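4.2 Changes to the work of counter staff

The trial took place at the Usitz site, where Endano runs a staff kiosk selling drinks and snacks. Before the trial, each shift was covered by two attendants, who opened bottles, restocked the rack and took payment. The Endik cell, a two-armed unit fixed at the counter, took over the opening of bottles and part of the restocking. We logged 485 orders in May and compared the attendants' task records with those kept before installation.

The share of time spent on handling fell in both shifts. The time released did not go to customers, as the site plan had assumed. Most of it went to preparing the cell's work area: setting bottles within reach, turning labels to the front and clearing items left on the table. Figure 2 shows the cell with a bottle in one gripper and an opener in the other.

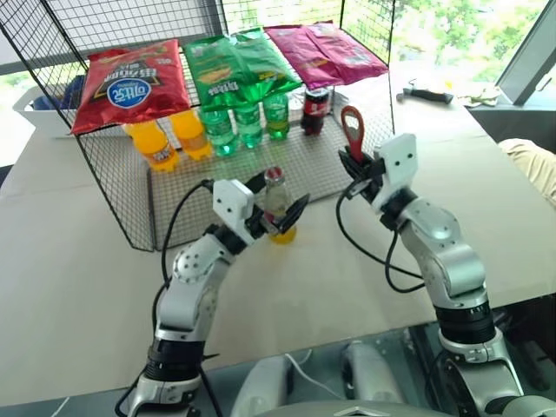 Figure 2. Two-armed cell at the kiosk counter, with the drinks rack behind.

Beyene objected at the review meeting that preparing the table should not be recorded as a new task, as attendants had always kept the counter in order and had simply never been asked to log it. The objection is partly accepted. Tidying was present in the earlier records under general duties, but it was done between orders and could be put off. With the cell in use, an order could not start until the area was ready.

This we sign-posted in the coding scheme as "waiting work". It was rated the least welcome part of the shift by 80 per cent of the attendants who returned the form. Wrist strain was mentioned less often than before installation, although the form did not ask for it directly.

We use cookies to improve your reading experience. Accept all | Manage settings

4.3 Stoppages and responsibility

Attendants were permitted to clear a stoppage by hand but not to restart the cell, which required a call to the technician on duty.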